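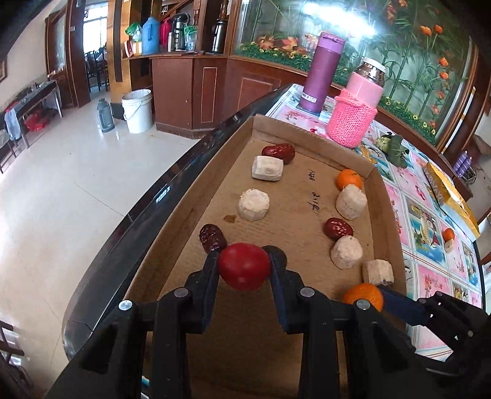 Raltar Picture Check Tablecloth

Wipe-clean table cover, pink, blue and white
Item no. 400-13
Sold by Flasevmont Home

There are people who choose a plain linen tablecloth. They own one nice bowl and they never spill. The Picture Check is for everybody else.

It comes in squares of pink, blue and white, printed with flowers and cartoon-like pictures, and it has been in our range long enough to outlive several tasteful beige ones that we were sure would do better. Put a tray of mandarins, dried dates and little pastry cakes on it and it looks like a holiday. Put a thermos and yesterday's mail on it and it looks like a Tuesday, but a fairly cheerful one.

The print is busy. We would like to be clear on that point, having read the returns. It is also the reason the cloth works so well: a crumb that would shame you on white cotton simply joins the pattern here. Guests have been known to reach for things that turned out to be printed on.

Details

Width: 85 inches
Length: cut to order from the roll, whole feet only
Surface: coated, smooth side up (the other side is fuzzy and will not thank you for soup)
Edge: unhemmed, does not fray
Weight: heavy enough to lie flat after a day or so

On the table

Fold lines are normal out of the package. Leave the cloth spread overnight, or go over the fuzzy side with a hair dryer on low. Do not iron it. We sell a fair number of second tablecloths to people who ironed the first.

If your table has a dark or glossy rim that you paid extra for, order short and let the edge show. If your table has a rim you would prefer to forget, order long.

Thermoses and covered jars can stay out on it all day. Pans straight off the stove need a trivet. We carry the Helon cork one, which is dull and does its job.

Cleaning

Damp cloth, dish soap, done. Beet juice and turmeric want wiping up right away. Marker ink is between you and your children.

Also in this range

Medina Stripe, for customers who found the Picture Check a bit much
Helon cork trivet, round
Raltar table clips, set of four, for porches and ceiling fans

Ordering

Cut lengths can't be returned unless we cut them wrong, and then we'll pay the postage and feel bad. The next roll is due in February. Until then we are selling what's on the shelf.

Page updated October 27, 2022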